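Pralorside Offers Marked Tables to Cut Down on Clutter

January 29, 2024

PRALORSIDE — The shared workroom at the Mernari building has a new rule for its tables, and it comes on a roll. Strips of tape now mark off a work area on the tabletops, and anyone who books a place is expected to keep their things inside the line.

Gedier, the firm that manages the building, says the tape will end the long-running complaints about tools and parts drifting into other people's space. It has put the same promise in a two-page notice sent to all 200 members.

Whether tape can do what the last notice couldn't is another matter. The firm tried sign-up sheets last year and dropped them after 29 days. It has not said how many complaints it received before or since, and it did not answer when asked what happens to a member who ignores the line. 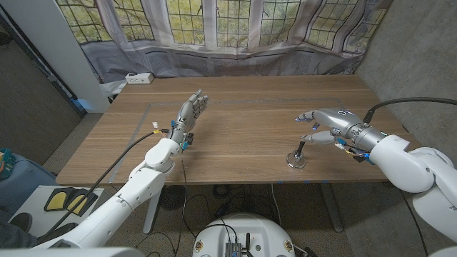

A table in the workroom, with gray tape marking a rectangle on the wood and a small stand on a round chrome base near the front. Photo: Dai

"People will respect a clear edge," said Yufang Xue, who wrote the notice for Gedier. She called the tape cheap and easy to replace, and said the tables themselves would not be altered.

Adelino Paiva, a member for four years, was less sure. "I've got a clear edge already. It's where the table stops," he said. He would prefer more shelves, an item that members have asked for before and that the notice does not mention.

Gedier said it would review the tape but gave no date. The monthly fee stays the same, and members can send comments to the front desk.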